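Robotic dish handling

Robotic dish handling is the use of manipulator arms to pick up, move, sort, load and put away tableware. It is one of the household chores most often used to judge whether general-purpose robots are ready for domestic work, together with folding laundry and wiping surfaces. Commercial kitchens have used fixed dishwashing machinery for decades, but the steps before and after the wash are still done mainly by hand.

Scope

The term covers four operations: clearing (moving used items from a table or counter), scraping, loading, and putting away. Washing itself is normally left to a conventional dishwasher. Clearing and putting away have received the most attention, as they involve no running water and can be practiced on an ordinary countertop. Scraping has received the least.

Drinking vessels are usually treated as a separate class from plates and bowls. A plate can be approached from almost any side, while a mug has a handle that limits where the fingers can go and which way the mug must face when it is set down. Most published routines for mugs use one of three grasps: across the outside of the body, over the rim with one finger inside, or through the handle.

Perception

Cameras are commonly fixed at the wrist, so that the view moves with the gripper, and are often paired with a second camera that covers the whole work area. The wrist view is best during the last part of the approach, when the far camera may be blocked by the arm. From directly above, a cup is reduced to a ring, and the system must find the edge of that ring to place its fingers.

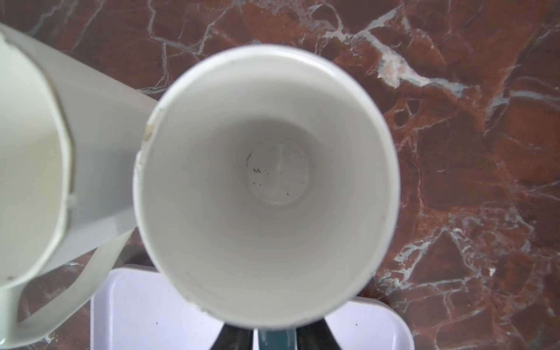 Glazed ceramic is a difficult material for depth sensors. Highlights on a glossy rim can be read as gaps, and a pale interior offers few features to match between views. Patterned stone adds false edges to the background. Kulsoom Hayat, writing in a workshop paper on the Zemivance test kitchen, attributed most of the missed grasps in a run of 535 attempts to errors in locating the rim. Errors in locating the handle came second. Chipped cups were kept in the set on purpose, and Hayat argued that test sets made up only of new tableware give results that do not carry over to homes.

Deciding whether a cup is clean is a separate problem. A stain, a scuff in the glaze and a crumb can look much the same at low resolution. Several systems avoid the question by treating every item found outside a cupboard as dirty. This is safe but wastes dishwasher space, and it fails when a person has only moved a clean cup to the counter.

Grasping and force

Two-finger parallel grippers are the most common type. They are cheap and easy to model, and they can hold a mug by its wall without closing fully around it. Their main weakness is rotation: a mug held near the rim by two small contact areas can swing when the arm speeds up. Ribbed or rubber-faced fingers reduce the effect. The Droser gripper, developed by a group under Rhun Penry, limits closing force by motor current and has no touch sensor. Penry's group reported 31 broken items in 1,215 transfers, most of them stemware. Mugs accounted for four.

Suction cups are used for plates in some industrial lines but are seldom used for mugs, whose curved or faceted sides do not always give a good seal.

Two-arm work

A single arm can move a cup from one place to another, but it cannot easily hold a tray steady while loading it or turn a cup over without setting it down. Two-arm stations divide the work, with one arm holding or passing and the other placing. The cost is coordination. Both arms share a small space over the counter, and a planner that keeps them well apart will leave parts of the counter out of reach. Items standing in a row close to each other are a common test, since a gripper must enter between neighbors without knocking them. 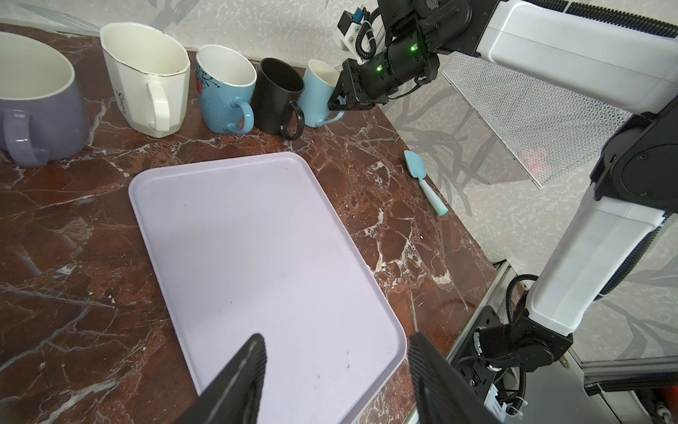

Mugs of different shapes along a marble countertop, with a gripper closed on the last in the row and a lavender tray in the center.

Eglė Juška and Aled Watkins compared one-arm and two-arm stations on a set of 600 tray-loading tasks. The two-arm station finished more of the tasks but was slower on the simplest ones, in which a single cup had to be moved a short distance. The authors recommended letting the second arm rest unless the task plan called for it.

Current status

No general-purpose robot performs the full sequence, from a used table to a closed cupboard, at the speed or reliability of a person. Individual steps are further along. Moving mugs of known shape across an uncluttered counter is considered close to solved under laboratory conditions. Unfamiliar mugs, stacked items, wet surfaces and cutlery inside cups remain frequent causes of failure.

Nest Lewis has criticized the use of success rates alone, noting that a household would not accept a machine that breaks a cup each week even if it places all the others correctly. The Owen protocol, drafted partly in response, scores breakage, spills and requests for human help separately from completion. It also sets a time limit for each item. Zolleck, an integrator of café equipment, uses a shortened form of the protocol in acceptance testing and leaves out the putting-away stage, as its customers store cups on open racks.

See also

Bimanual manipulation
Domestic robot
Grasp planning
Parallel gripper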